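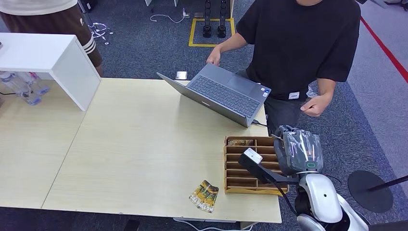
Gripper over the slot tray, white block in its fingertips. Friday, bottles still by the shelf.

So. Two grippers, one arm, one wooden tray with way too many narrow slots. I've been promising this comparison since January and Mirela stopped asking, which was worse than her asking.

Contenders: the Gotach and the Vorer. Same arm, same speed cap, same white blocks. Started with the Gotach becuase it was already bolted on and I'm lazy.

Quick notes before I forget them

- Gotach closes softer. Good on wrapped candy, less good on the blocks, they twist if you grab off center.
- Vorer is quicker to close but fatter at the fingers. Kept brushing the dividers. Haiyan says file them down. Not my gripper to file!
- Cable routing. Ugh. Both. Lost most of Friday morning to a connector that wanted to be somewhere the arm wanted to be.
- Swapping one for the other takes 6 screws and a recalibration. I skipped the recalibration once. Don't.

Ran 200 picks on each, block in slot or it doesn't count. Gotach won on the tray and it wasnt that close. Vorer won on anything bigger than the tray, so mugs, boxes, the stuff Ruoxi cares about. Full numbers when I've cleaned up the log, there are 1582 lines in it and half are me restarting the controller.

The wrist camera is its own post. Short version, it sees the tops of the dividers fine and then you come down on a slot and the block covers the one thing you needed to look at. Xinyi thinks a second view from the side would fix most of it. Probably right. Will try.

Next up is longer fingertips on the Gotach, printed in something less slippery. If anyone has a file for narrow ones send it over, mine came out crooked twice.

Ok need to go, battery at 6 percent and the charger's in the other room.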